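Larkiler G2 parallel gripper, three months on

We bought the Larkiler to replace the Kettler two-finger unit on our bench arm, mostly for the price. It came to $1138 with the wrist bracket, cable and one spare set of pads. Shipping to Hamilton was extra.

Fitting took an afternoon. The bolt pattern matched our flange but the cable exits on the wrong side for us, so Mohit Katiyar printed a small guide to keep it off the elbow joint. The manual is thin on wiring and good on everything else.

Control is over serial. The Prekarar driver found it the first time and has dropped the connection once since February. Position commands are repeatable. Force control is coarse at the low end, and anything under 19 on the force scale behaves much the same. The Kettler was better here, and I miss it when we handle thin plastic.

Closing speed is fine for tabletop work. The motor housing gets warm after 60 minutes of steady cycling but hasn't faulted. We are past 3000 closes on the first pads and the texture is still good. Dörte Lindemann swapped one side for the spare to compare, and neither of us could feel much difference. 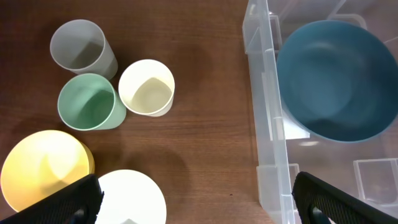 Wrist camera placement is the other thing I'd look at before buying. Ours sits on the Larkiler bracket and keeps both fingertips in view at the lower corners, so you can judge the approach without a second camera. Dishes are our usual test load. Opaque ones like the grey and mint-green cups are easy to pick out from overhead, but the clear bin is harder, with the tabletop showing through its wall. Our depth readings on that plastic are poor and we set the bin position by hand.

Spare pads are slow to arrive in Canada, so order two sets. I'd buy the gripper again for dishes and boxes. For anything soft I'd keep the Kettler.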